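Reinholz, the remaster

2 August 2020

Three people have now written to tell me I have to hear the new edition of Reinholz, the second Kullomen album. I've had it for two weeks. I'm still waiting for the part I had to hear.

You know the story by now if you've read any of the press. Kullomen cut the record in December, in a rented farmhouse outside Ullurton, with Frauke Wendt producing and playing most of the keyboards. The tapes were supposed to be in poor shape. Prunero, the label, says they were "rescued." What I hear is the same 11 songs, louder. The drums on the opener used to sit back in the room and now they're on top of my head. Somebody took the hiss off the slow one on side two and took half the piano with it.

I'm not against remasters as a rule. The first album needed one – you could barely make out the bass. But Reinholz sounded fine. It was a murky record made by people who liked murk, and Wendt has said so in at least one interview I can't find anymore.

Then there are the extras. Two demos, both of them the album take minus the backing vocals as far as I can tell, and a live cut where the singer forgets a verse. The booklet tells me the box is limited to 274 copies. Mine is number 14, and the label's shop still had plenty when I looked last night, so draw your own conclusions about demand.

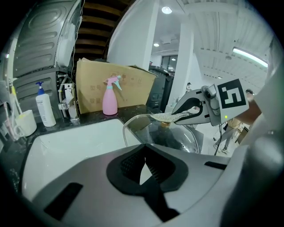
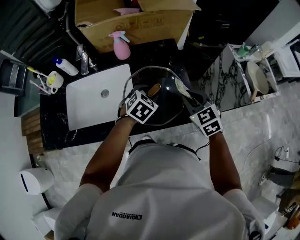

As for the essay in the booklet, it claims the album "invented" a whole style of slow electronic folk. Did it? I can name other records from those same years doing much the same thing, some of them better, and I'd bet the band owned a few. It's a good album with one great song and a weak last ten minutes. Why can't a label just say that?

I'll keep the old CD in the car. The box goes on the shelf for now, and if anyone has compared the vinyl to the download, tell me whether the piano comes back. I'm not buying it a third time to find out.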